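Teleoperation Cell Inspection Checklist
Gear Seating Task, Two-Arm Station
Site: Dodstead, Bench Room 2
Completed by: Anathi Zulu
Reviewed by: Riaan Mathebula
Period: June
Status codes: OK / Fix / Watch / N/A

Scope

Covers the two-arm bench used to record gear seating demonstrations by remote control. Complete before the first recording block and again after any change to the arms, grippers, cables or fixture. Items marked Fix must be cleared before the follower arms are enabled. Items marked Watch may stay open for one block.

1. Power and stops

1.1 Main isolator labeled and reachable from the operator chair - OK
1.2 Emergency stop, operator side. Pressed with both arms powered and idle. Both dropped out - OK
1.3 Emergency stop, bench side - OK
1.4 Reset needs a separate action after stop is released - OK
1.5 Foot pedal (hold to run) releases cleanly - Watch
Comment: Pedal is slow to spring back when pressed at the outer edge. Arms still stop. Replacement ordered through Skoken.
1.6 Status lights on both arms match the state shown on the console - OK

2. Arms and mounting

2.1 Base bolts checked against paint marks, both arms - OK
2.2 No play at the wrist by hand, power off - OK
2.3 Joint limits loaded from current cell file - OK
2.4 Speed cap for remote control set to 32 percent - Fix, cleared
Comment: Found at 100 percent. The cap resets when the Pluravum console software is reinstalled. Set back to 32 and confirmed with a slow sweep of each arm. R.M. to ask whether the value can be locked.
2.5 Arm-to-arm keep-out zone active - OK
Comment: Tested by driving the left arm toward the right at low speed. Motion held at the boundary. The operator can still bring the grippers close together over the plate, as the task requires.

3. Cables and connectors

3.1 Wrist connectors fully seated, no movement when pulled lightly - OK
3.2 Cable slack enough for full wrist rotation - OK
3.3 Cable loops stay clear of the fixture during the task - Watch
Comment: Check with the gripper low over the plate, the way it sits during a placement. Checking at the home pose is not enough. The loops move a long way between the two.
3.4 Braided sleeve free of cuts or flat spots - OK
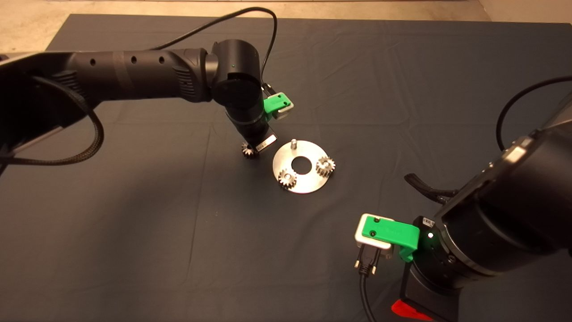 Item 3.3. Left arm low over the cloth, two gears on the plate, one peg open.

The left arm was moved by remote control through the approach to the open peg three times at the capped speed. No cable touched the plate or the gears. Item stays on Watch until a full block has been run with the present routing.

4. Work surface and fixture

4.1 Cloth flat enough that a gear lies level - OK
Comment: Light creases are accepted. Pull the cloth flat again if a gear rocks when set down.
4.2 Plate does not shift under a light sideways push - OK
4.3 Pegs straight and free of burrs - OK
4.4 Gear teeth clean, no chips - OK
Comment: One spare gear from the Van der Merwe set was rejected for a burr in the bore. Tagged and removed from the tray.
4.5 No loose tools inside arm reach - OK

5. Grippers

5.1 Finger screws tight - OK
5.2 Grip force set to the low value for gears - OK
5.3 Fingers open fully when the operator releases the trigger - OK
5.4 Gripper holds the part on signal loss - OK
Comment: Tested with the operator link unplugged. Arm stopped and the part stayed in the fingers. Do not reach in to take it until the stop is pressed.

6. Operator controls and recording

6.1 Leader handles aligned with follower arms before engaging - OK
6.2 Engage prompt shown if alignment error is over the limit - OK
6.3 Camera view live, no visible lag - OK
6.4 Second person present during hand guiding - OK
Comment: Hand guiding means the arm is moved directly with the brakes off. Remote control from the chair may be done alone. Hand guiding may not.
6.5 Episode counter matches files on disk - Fix, cleared
Comment: Counter read 3,382 and the disk held one fewer. The last episode was stopped before it saved. Counter corrected, episode noted as void.
6.6 Failed placements kept and tagged, not deleted - OK

Block limits

Maximum 53 episodes per operator before a break. The operator may stop earlier at any time. Dropped gears are picked up by hand only with the stop pressed.

Open items

1.5 Foot pedal - A. Zulu, on delivery of part
2.4 Lock for speed cap - R. Mathebula
3.3 Cable loops, left arm - A. Zulu, after next full block

Cell released for remote control recording. Hand guiding released with second person only.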